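Pusel Opens Workstation Refurbishing Line in Vikach

VIKACH, Sunday, March 22, 2026. Pusel, a refurbisher of office computers, has opened a second bench line for desktop workstations at its Vikach site. The line has a rated capacity of 415 units per month and handles single-socket towers returned from business leases.

Each chassis is opened at intake and stripped to the board. The processor and all memory modules are removed and tested separately. With the load plate open, the socket contacts are inspected under magnification, and boards with bent pins go to rework.

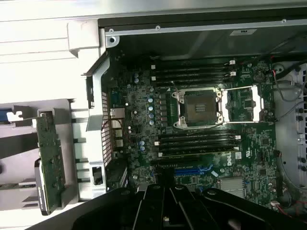

Boards with eight DIMM slots are tested one slot at a time before a full set of modules is fitted. A populated unit then runs a 155-minute memory and thermal cycle. Rear USB and Ethernet ports are checked on the same bench.

Pusel has processed 657 workstations in a pilot that began in October. Finished units are sold through Grelloveo with a 400-day parts warranty. Processors and memory are fitted to order.

Units that fail board test are dismantled for power supplies, heatsinks and cabling. Trade inquiries should be sent to the Pusel sales desk in Vikach.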